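Gillusine Tool Library – Your Questions Answered

What can I borrow?
Almost anything for fixing, building or tidying at home! We have 272 items on the shelves at the moment, from spirit levels to pick-up tools, and the range keeps growing. Members can take up to four things at a time.

How long can I keep them?
Two weeks, and you can renew once if no one else is waiting. Brilliant for those jobs that spread over a couple of weekends.

Is it okay to work on a laminate floor?
Of course, lots of our members do. Clear a good patch first, put an old towel under anything heavy and wear proper shoes. Long, thin things like metal rods are the ones to watch – an end that slips can mark a plank in no time. Hold them upright and lower them gently. 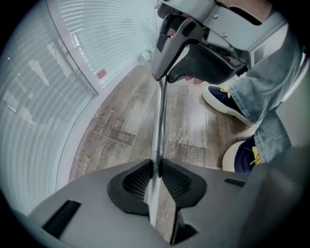

One member wrote in to say that felt pads from the hardware shop saved her floor when she was putting up curtain rods, and could we please stock them? We love this idea! There's now a jar of them on the front counter, free to anyone borrowing from the Avura Street branch.

Can I bring the kids?
Please do. Our Saturday-style fix-it table runs every morning in May, and children over 6 can join in with a grown-up.

What if something breaks?
Just tell us when you bring it back. Ordinary wear is no drama at all, and we really enjoy a repair.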